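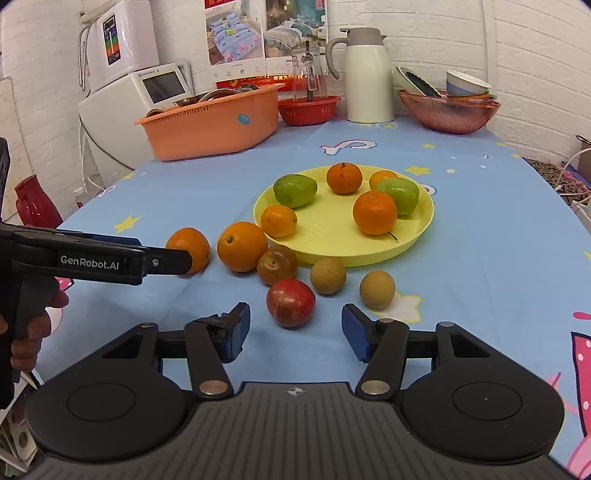
Week 6: Who Teaches the Machine? Automation and the People Next to It

Notes for the August 2026 session. I've typed these up from what I plan to say, so they ramble a bit in places. Bring them to class and scribble on them!

Where we left off

Last week was all about the big, fixed machines: the palletizers, the conveyor sorters, the stuff behind yellow fences. You read the Tramier case, where a packing line got rebuilt over one long November shutdown and people came back to jobs with the same titles and very different days. Keep that one in your head, I'll be coming back to it.

This week we get closer to the hands. Sorting fruit onto a plate sounds like nothing, right? You see an orange, you pick up the orange, you put it with the others. But a plum wants a lighter grip than a thermos does, and a small round fruit rolls if you come at it from the wrong side. People who do this for a living know all of it and mostly can't tell you how they know.

The demonstrator's job

One way to get that know-how into a robot is to have a person do the task with a gripper in hand, over and over, and record it. With two blue finger pads instead of ten fingertips, even an ordinary table of oranges, apples and plums turns into real work. I tried it for an afternoon and my wrist complained for two days.

So what kind of job is this? I go back and forth. It looks like manual work, and it usually gets paid like manual work, but what the employer wants from it is the worker's judgment. I'd call it closer to teaching. You don't have to agree with me (last year's group really didn't).

The Zovska case

Please read the whole packet, but if you're short on time, read the shift diaries. Zovska is a produce packer with 85 people on the floor. They picked experienced sorters as demonstrators and collected 3663 recordings before a single arm went onto the line. Management kept a very tidy log of the recordings. The diaries are messier and I like them a lot more.

A few things I'd like you to look for:

Who got asked to demonstrate, and who got passed over. It wasn't always the fastest sorters.

How the talk on the floor changed. Sorters used to chat across the table while they worked, and a lot of training happened in that chatter.

What people called the work. Some wrote "showing," some wrote "recording," and one diary calls it "homework" all the way through.

What happened to pay. The demonstrators stayed on the sorter rate for the whole project, and the argument over that takes up most of the last section.

Terms to know

Demonstration: one run through a task by a person, saved so a robot can learn from it.

Tacit knowledge: what you can do but can't easily put into words. Go back to the MacDonald reading if this one's fuzzy.

Job redesign: changing the tasks inside a job while the job itself stays on the books. Tramier is our main example.

For next time

Read chapter 3 of Inside, skipping the appendix unless you love wage tables. Then write me one page on a task you know well with your hands, from a job or from your own kitchen. Try to explain it to somebody who has never done it, and mark the spot where your words run out. We'll swap pages in pairs at the start of class, so please print yours.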